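Ticket: Grasp labels wrong on handled objects, wrist view, simulated set
Project: Eynon
Component: Kenus scene generator, episode recorder
Status: Resolved, one follow-up open
Priority: Medium
Reported by: Haf Ruddock
Assigned to: Tzu-hsuan Chuang
Opened: 6 Apr 2021

Summary
The recorder marks episodes as "grasp on body" when the fingers close on or near the handle. The error is confined to objects with a loop or ring. It was found while sorting the countertop batch for training.

Environment
Kenus scene generator, release 14. Wrist camera only, no overhead view stored. Textures drawn at random for worktop and object. Two-finger gripper with pads. Episodes written to the Killow share in the normal layout.

Steps to reproduce
Load the countertop batch.
Filter on object class "handled".
Open any episode where the handle is on the right of the body as seen from the wrist.
Step to the last frame before the fingers begin to close and compare the view with the stored label.

Expected: label gives the part nearest the midpoint between the pads.
Actual: label gives "body" regardless of where the pads are.

Comment, Haf Ruddock
Of the 451 handled episodes in the batch, I have opened only those the trainer rejected, so I can't give an error rate. The labels were written by the recorder and not by hand. The render below is from one of the rejected episodes. The stored label for it is "body, clear approach". 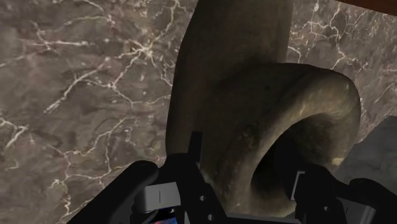
Wrist view, dark stone-textured object on veined marble, pads either side of the lower part, loop just above.

I would not have called this a clear approach. The right pad is directly below the opening of the loop and partly hidden, and the inside of the loop renders nearly black. The body also runs out of the top of the view, so the object's height can't be recovered from this frame alone.

Comment, Tzu-hsuan Chuang
Reproduced. Two separate faults.

First, the part lookup. The recorder asks the generator for the part under the gripper midpoint. For handled objects the collision mesh is merged at export and the handle loses its own name. The lookup then falls back to the first entry in the part list, and the first entry is always the body.

Second, the "clear approach" flag. It is set from a ray cast between the pads. If the ray passes through the loop opening it hits nothing and the flag is set true. The flag was written in February for boxes and tins and has not been changed.

Neither fault affects the images or the joint records. Only the label file is wrong, so no episodes need to be recorded again.

Comment, Lewis Strachan
Can we rule out texture as a cause? The random draw gives us dark mottled stone on brownish-grey marble with the lower half in shadow, and the trainer does badly on low contrast anyway.

Comment, Tzu-hsuan Chuang
Ruled out for the labels. They come from geometry and never read the pixels. I reran 12 of the rejected episodes with a flat white object on a flat grey worktop and got the same wrong labels in every one. Whether low contrast hurts training is a separate question and should have its own ticket.

Comment, Remedios Dumlao
Please keep the dark textures in. The Gekmont trials use a wrist camera under poor light and the learner needs examples where the opening of a handle is hard to make out. If they are to be weighted down, do it in the sampler and leave the set alone.

Comment, Lewis Strachan
Agreed. Withdrawn.

Fix
1. Export script now keeps part names when meshes are merged. Handle and body are returned separately.
2. Part lookup no longer falls back to the first entry. If there is no match it writes "unknown" and logs a warning.
3. Approach flag now uses a swept volume the width of the pads. A ray through an opening no longer counts as clear.
4. Label files for the batch rebuilt from the stored joint records. Old files moved to the "superseded" folder on Killow and set read-only.

Verification
Haf Ruddock checked the rebuilt labels against the wrist view for the rejected episodes. The episode above now reads "body, lower; handle adjacent" with the approach flag false. The trainer accepts the label file without error.

Warnings for "unknown" appeared in 2 episodes. In both, the object had been spawned partly inside the worktop. These have been excluded and the seeds passed to Ifor Jarman.

Comment, Ifor Jarman
Seeds received. The spawn height is read before the object is scaled, so large draws can sink. Will fix in the generator and link the change to this ticket. Leave it open on my side until then.

Remaining actions
Spawn height fix: Ifor Jarman, open.
Add a handled object to the recorder's nightly test: Tzu-hsuan Chuang, done.
Note in the Eynon labelling guide that batches exported before this fix need their labels rebuilding: Haf Ruddock, done.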